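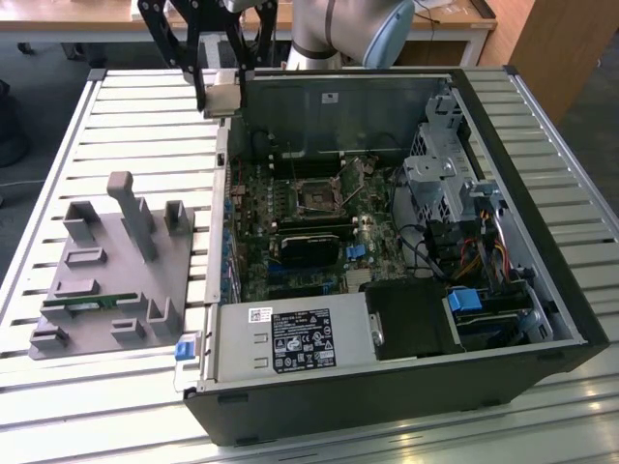 Why would my planner find a perfectly good path one minute and give up on the same job the next, when I haven't changed a thing? A reader wrote in with that in May, and I've had versions of it ever since, so I'm finally putting all my small fixes for the software side of bench work on one page. They come from taking apart old desktop computers with an arm, which is a lovely way to find every weak spot in your code (shiny parts, black parts, deep box, loose cables!).

Give the box walls, not a lid

If you tell the planner that the computer case is one solid block, it will very sensibly refuse to go inside. I did this for longer than I'd like to admit. Model the side you've opened as open, and build the rest out of thin slabs: floor, back, front, top, bottom. In Barent, my planning setup, that's five slabs and a few minutes of measuring. Then add a separate block for anything that stands up tall inside, like a metal drive cage. Leave the cables out of the collision model and draw a keep-out zone over them. Cables never lie the same way twice and you'll go gray modeling them.

Fix the random seed while you're hunting a bug

Back to the reader's question. Lots of planners pick random points to try, so the same request can come back fine or come back empty. Set the seed, run it until it fails, and keep that one. Once you've sorted it out, turn the seed loose again and give the planner more time. I let mine think for 6 seconds on the moves that go down into the case and 3 on everything else. Nobody at my bench is in a hurry.

Split the last bit off

Planning straight from home to a tiny metal part near a wall is asking for trouble. I stop above it, look again with the camera, and then come down in a straight line at a crawl. It's two plans where you had one, and they're both easier to read in the log. Do the same on the way out: straight up first, and only then sideways. And attach the part to the gripper in your planning model as soon as the fingers close on it. If you forget, the planner thinks the hand is empty and will happily swing the part into the chassis.

Shiny stuff and depth cameras

Bare metal and heatsink fins make a mess of depth readings. My perception code, Prukgate, used to throw out any patch with holes in it, which meant it threw out most of a computer. Now I take 4 depth shots from the same spot, use the median, and find the part's outline in the color picture. Works on dull days, works under the lamp. Black plastic is still a pain and I'd love to hear if you've got something better.

Name your spots after the fixture

I keep a gray 3D-printed plate next to the tower, with raised blocks on it for parts to sit against, and every place position in my code is measured from one corner of that plate. When the plate gets bumped I re-find the corner and everything else follows along. Before that I had the positions typed in from the robot's base, and one nudge meant retyping the lot. (Yes, in a spreadsheet. Don't.)

Keep speed limits in one file

My controller, Ueda, had limits tucked away in three different scripts, and guess which one won? Whichever ran last. Now there's a single file, it gets read at startup, and the values are printed on the screen before the arm is allowed to move. I read them out loud like a fool, but I've caught two typos that way.

Log the boring runs

Save the good ones too! My little log viewer, Ison, has 919 runs in it, and when something goes odd I pull up the last good run of the same step and lay the two on top of each other. Gripper width is the line I look at first. If it closes further than last time, you've probably missed the part or caught it by an edge. Store the camera picture, the plan and the settings file together under the same run number, and write the number on a sticky note if you're stopping for lunch.

Next on my list is getting the cable keep-out zone to draw itself. So far it's drawn one around my coffee mug.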